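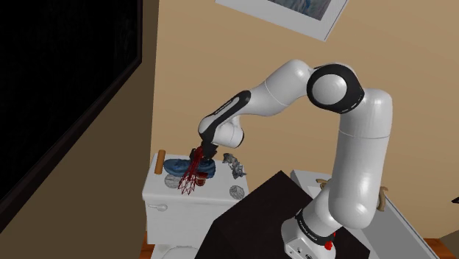 Small bathroom, no storage: what do you keep on top of the tank?
Home & Household > Tidying

potgate_lou
Posted 2024-12-13
Hello all! We moved into the flat above the bakery in Potgate back in March, and I love nearly everything about it except the bathroom, which has one skinny shelf and no cupboard at all. So everything has ended up on the toilet tank lid (soap, hand cream, cotton pads, my husband's seven little bottles of who knows what). My mother would have a fit. Is it really so bad, or do you all do it too?

brurnanau_gran
Oh, we all do it, dear! Mine has been a second dresser for years. The one thing I'd say is put a tray under it all, because when the plumber came I had to move every last thing by hand while he stood there waiting, and with a tray you lift it off in one go.

Stondness77
I'm going to disagree, kindly. The lid is a lid. I dropped a glass jar off mine and chipped the bowl, and that was an expensive morning. Put up a rail with three hooks and hang a basket from it.

potgate_lou
We rent, so no drilling, sadly. I did think of the stick-on kind?
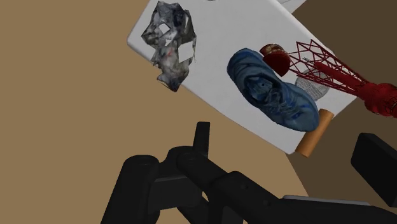 Stondness77
Stick-on is fine if you wipe the wall down well and then leave it alone overnight before hanging anything. I was too impatient with my first one and it came down with the shampoo in it.

teacup_and_toast
I'm with Gran on the tray, but please keep your toothbrush somewhere else! We got a narrow rolling cart from Tehrani, the housewares place by the station, and it slides in beside the sink. It holds all the towels too, which I never expected from something that thin.

brurnanau_gran
Well, I've kept mine by the sink all along, so we agree there. A cart would never fit in my bathroom, though, the door opens inward and only just clears the mat.

potgate_lou
You're all so kind. I measured tonight and there are five inches beside the sink, so I'll see what Tehrani has and try a tray in the meantime. Does anyone know if they do the cart in white?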